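Print this page | E-mail this page
0 comments | 4 shares

PRESS RELEASE

Levetier publishes drive caddy and fixture board specification for refurbished desktop computers

Jaststead, October. Levetier, which reconditions office computers and storage equipment for resale, has published the working specification it uses for removing, holding and refitting 3.5-inch hard disk drives in desktop towers. The document covers the plastic caddy, the drive cage, the order of cable work and the board used to hold parts at the bench. It replaces the set of loose work cards in use at the Jaststead workshop until this year.

The specification is issued as revision 4. It runs to 25 pages and is available to trade customers on request under reference LV-1373.

Scope

The specification applies to tower cases in which the drive is carried in a plastic caddy and seated in a metal cage inside the chassis. It does not apply to drives fixed directly to the case with side screws, or to laptop drives. Server chassis are covered in a separate annex, as the same drives pass between both types of equipment on the bench.

Fixture board

Parts removed from a machine are no longer set down on the bench surface. Each station has an upright board with holders for the parts in hand. The holders are raised from the face of the board and include narrow slots for thin parts, plain rectangular tabs and an open square bracket.

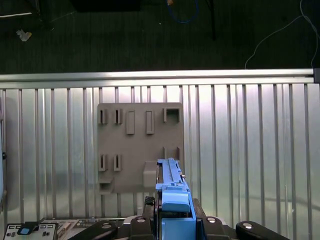

Revision 4 sets out the spacing between holders and the clearance to be kept in front of the board. Earlier boards were made to individual preference, and a part placed at one station could not always be placed at the next. Boards are now made to a single drawing. Stations with an older board may keep it until it is worn, provided the slot widths are checked against the drawing and the result is entered in the station log.

The board must be fixed so that it does not move when a part is pressed into a holder. It must be kept free of labels and tape. Cleaning is with a dry cloth only.

Caddy and drive

The caddy is a U-shaped plastic frame which holds the drive along its sides and leaves the circuit board exposed. The specification requires the caddy to be inspected before reuse. Frames with whitening at the bends, split rails or a locking tab that does not spring back are to be rejected. Adhesive repair is not permitted.

The drive and caddy are handled as one assembly once fitted together. The assembly is to be held by the caddy, never by the circuit board or the connector. Tilting during removal is allowed where the case gives no straight path, but the drive must be powered down and at rest for at least one minute beforehand.
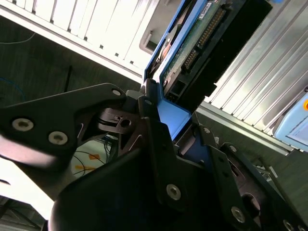
Drives are matched to the machine record by serial number before they leave the station. Any drive without a readable serial number is set aside for secure disposal and is not erased for resale. A drive moved from one caddy to another is recorded as a new assembly.

Iwona Chmielewska, technical lead at Levetier, said: "Most of the damage we recorded was to caddies and cables. The drives themselves were usually sound. The new text deals with the order of work, because that is where the faults came from."

Cage and cables

Data and power cables are to be disconnected at the drive before the caddy is released from the cage. Connectors are gripped by the body. Cables that cross the cage opening are moved to one side and left attached at the motherboard or power supply. Existing cable ties are to be left in place unless they prevent the caddy from leaving the cage; where a tie is cut, a new one is fitted in the same position before the case is closed.
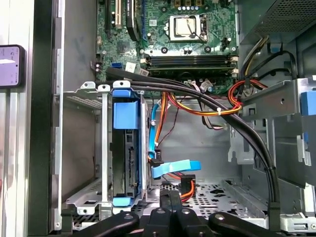

On refitting, the assembly is pushed home until the tabs engage. The data cable is connected first and the power cable second. Neither may be bent sharply at the connector. Loose cable is to be kept clear of the processor area and any fan, and the side panel must close without pressure on the wiring.

Trial and availability

The procedure was tried on 2112 machines at the Jaststead workshop before release. Godemura, which supplies the caddies, has reviewed the section on inspection and rejection. Boards to the new drawing are made by Sjöberg and can be ordered separately through Levetier.

The server annex will be revised next. Comments from trade customers should be sent to the Levetier technical office, quoting the reference and the page number.

ENDS

Share this release (4)
Print | E-mail to a colleague

Sign up to our newsletter for trade notices and product updates. You can unsubscribe at any time.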